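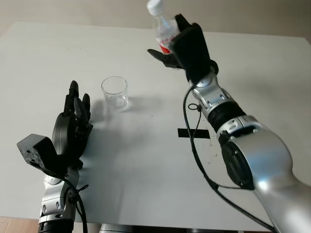 March, bench notes, dye and fiber room, Plisdale

Started the second madder bath a little after 7 in the morning, which is earlier than I like, but the first one gave me such a lovely brick color that I couldn't wait to see whether the same roots had anything left in them. They did! It's a softer shade, more like the inside of a peach, and I'm half inclined to prefer it.

For anyone picking this up after me: the yarn is the Godik two-ply, lot 2301, the undyed one with the slightly greasy feel. I washed it twice, and I'd wash it a third time if I were starting over, as there are a few pale streaks near the ties where the color never took. (I also tied them too tight, an old fault of mine.) The skeins come to 700 grams dry. Alum went in overnight at the usual strength, and the pot was kept at a low heat with the lid on crooked so I could hear it if it got lively.

The water question is still open. Rätsep sent a long and very kind letter about chalk, saying madder loves hard water and that we should stop fussing with the rain barrel. I think that's right for the reds. For weld I'm less sure, and I'd like to run both side by side before we rewrite the recipe card.

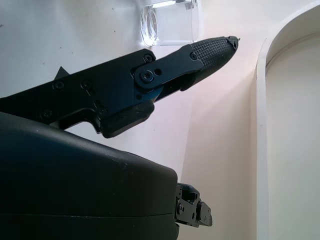

Notebook no. 19

Afternoon. Rinsed the peach skeins until the water ran nearly clear, then hung them in the back passage out of the sun. They always look so disappointing when they're wet and stringy, so please don't judge them until they've had a night to dry.

The Brosport thermometer is reading high again. I checked it against the old glass one and there's a gap I don't care for, so treat any bath temperature from last week with some suspicion. I've put a bit of tape on the handle.

Still to do: cut 50 short lengths for the light test, half for the window and half for the drawer. Find the lid to the small enamel pot. Ask Godik if there's any more of 2301, or if we'll have to make do with the next lot. Leftover madder is in the cold room in a covered bucket, and it's good for one more bath if somebody gets to it soon.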